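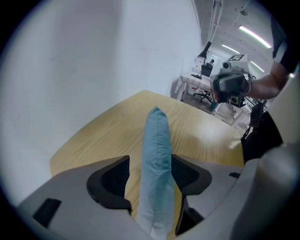

**Figure 4.** Pale teal-blue fabric pouch with a stitched seam, on a wooden table.

## 4. Naming soft household goods: results and discussion

### 4.1 The words people reach for

We expected the naming task to be the dull part of the project. It turned out to be the part we kept talking about at lunch. When 60 adults from Skidano, Favine and Dunne were asked to name the soft goods in their own homes, they gave us a far larger and livelier vocabulary than the Prutuvari wordlist had led us to expect, and much of it had never been written down at all.

The Prutuvari wordlist was built from shop catalogs and school readers, and it shows. It has *cushion*, *pillow*, *bag*, *case* and *pouch*, each with a tidy definition. What it lacks is nearly everything people say in the kitchen. Speakers in Skidano have a word, *slipkin*, for any long cloth thing that is narrower at one end. Favine has *dossel*, which covers anything padded that can be rolled up and put under an arm. In Dunne the same *dossel* is used, but only if the thing opens. If it doesn't open, it is a *plug*, and people there were quite firm on the matter.

We should say at once that long, narrow, lightly padded cloth objects gave us the most disagreement of any group in the study. Square cushions are easy. Everyone calls a square cushion a cushion, or uses a local form that is plainly the same word with a vowel worn down. Once an object becomes longer than it is wide, agreement drops off fast, and it drops off in ways that tell us something about how each town sorts its cloth goods.

### 4.2 Shape comes first, until someone picks the thing up

Earlier work on household words, our own pilot included, assumed that people name soft objects by use. A thing you put your head on is a pillow and a thing you put pencils in is a pouch. There is plenty of sense in that, and for most of the furniture in a room it works well. Our interviews point to a different order for soft goods. Asked to name an object lying at the far side of a room, speakers went by outline. Asked again with the object in their hands, many of them changed the name.

The change is not random! Speakers who began with a shape word (*tube*, *roll*, *slipkin*) moved to a word for filling or for opening once they had squeezed the thing. Speakers who began with a filling word almost never moved back to a shape word. We take this to mean that touch wins over sight when the two give different answers, at least for cloth. A firm fold can look like stuffing from across a room, and a flat-looking case can have a surprising amount of padding in it. People seem to know this, and they treat their first name as a kind of placeholder.

Several speakers marked the placeholder openly. They used a rising tone, or added a small word such as *sort* or *kind*, or named two things in a row and let the listener choose. "Pillow, pouch, whichever" was recorded in Favine so often that we gave it a code of its own. In transcription we first treated it as hesitation. By the time we had listened to the Dunne recordings we had changed our minds and begun treating it as a real compound noun, with its own stress pattern and its own plural. We know of no other written record of it, and we were delighted.

### 4.3 Seams and the grammar of ends

A second pattern concerns the parts of soft objects. English is poor in everyday words for the parts of a cushion. There are corners, there is a front and a back, and there may be a seam. Speakers in all three towns did far better. They had separate words for the end that narrows and the end that spreads, for a seam that lies flat and a seam that pulls, and for the little creases that gather along stitching. That last word, *prinkle*, was shared by all three towns, and it is our favorite in the data.

*Prinkle* behaves in an interesting way. It can be a noun (a prinkle in the cloth) or a verb (the seam prinkles), but it can't be used of skin, paper or leaves. Speakers laughed when we tried. For them it belongs to sewn cloth alone, and it needs a line of stitches to have caused it. A wrinkle from folding is simply a wrinkle. We find it remarkable that a distinction this fine should be so stable across towns that otherwise can't agree on what to call a draft stopper.

The words for ends are less stable. In Skidano the narrow end is the *nose*, and the wide end has no name and doesn't seem to want one. In Favine the wide end is the *mouth* whether or not it opens, and the narrow end is the *foot*. Dunne speakers use *mouth* only for a real opening, which fits well with their strict use of *dossel*. So a Favine speaker may say that a sealed cushion has a mouth, and a Dunne speaker will turn the cushion over to look for it. We heard of one long family argument that began in just that way - over a bolster, in October, with guests in the house.

### 4.4 Color terms

Color was not part of the design, and we include it here only because speakers brought it up so often. The region between blue and green is crowded in all three towns. *Teal* is known but felt to be a shop word. Older speakers preferred *duck*, *bottle* or *pond*, with *pond* kept for pale shades. The interesting point is that soft goods drew these words out more easily than painted objects did. A cup in the same shade was just called blue.

One possible account is that dyed cloth fades unevenly, so that people who live with it need more names for the stages it passes through. Another is that cloth is bought and matched by color, and that people who sew have to ask for thread. Our interviews lean toward the second account. The speakers with the richest set of pale blue-green words were the ones who sewed at home, and they used them with an ease that made our color chart look very plain. We had to stop one session to draw more boxes on the answer sheet.

### 4.5 Agreement between neighbors

For the pair task, we invited 24 of the speakers back and asked each pair to settle on one name per object before moving on. Talk was free and could last as long as it needed. Pairs from the same town settled quickly, as one would hope. Mixed pairs were slower, but they did something we had not seen in the single interviews: they built descriptions together, taking a part word from one town and an object word from the other. *Prinkled dossel* was one result. *Slipkin with a mouth* was another, and it survived to the end of that session as if both partners had grown up with it.

Borrowing went mostly in one direction. Dunne speakers took words from Skidano with no trouble, while Skidano speakers rarely returned the favor. Favine sat in the middle, lending and borrowing freely. We had thought that the size of the towns might explain it, but the pattern fits the market road much better. Cloth goods come up from Skidano and are sold in Favine, and the words seem to travel in the same baskets.

Pairs also differed in when they gave up. Some would rather leave an object without a name than accept a neighbor's word for it, and the blank lines on the answer sheets turned out to be among our best evidence. They cluster on the long, padded objects, exactly where single speakers had hedged.

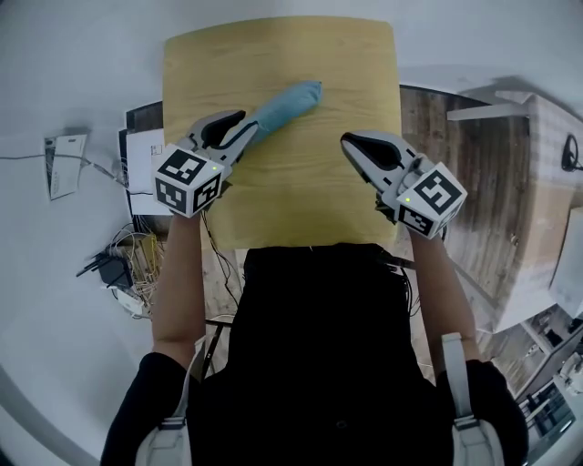 A reader of an earlier draft objected that we make too much of the blank lines, and that a pair who leave a line empty may simply be tired, or hungry, or fond of each other and unwilling to argue over a cushion. The same reader asked why *pillow* should count as a failure to agree when both partners had said it, only with different objects in mind.

We think the first point is fair. Sessions held late in the afternoon do have more blanks, and we now report morning and afternoon sessions separately. The clustering holds in both. The second point has sent us back to the recordings with real pleasure, since it touches on something our coding was too coarse to catch. Two people can share a word and still divide the world differently with it. When a Favine speaker says *pillow*, the word reaches all the way out to rolled and tapered things. For a Dunne speaker it stops at whatever goes on a bed.

### 4.6 What the coding leaves out

Our codes record the name a speaker gave and whether the object was in the hand at the time. They don't record what the speaker's own hands were doing, and we wish they did. People shaped these words in the air as they spoke. A *slipkin* was drawn outward to a point, a *dossel* was hugged against the ribs, and *prinkle* came with a quick rub of thumb and finger that we all caught ourselves copying by the second week.

The recordings are sound only, so the gestures survive in our field notes and nowhere else. The notes are fullest for Skidano, where 2 of us sat in on every session, and thin for Dunne. Section 5 takes up the Skidano gestures on their own, beginning with the words for ends.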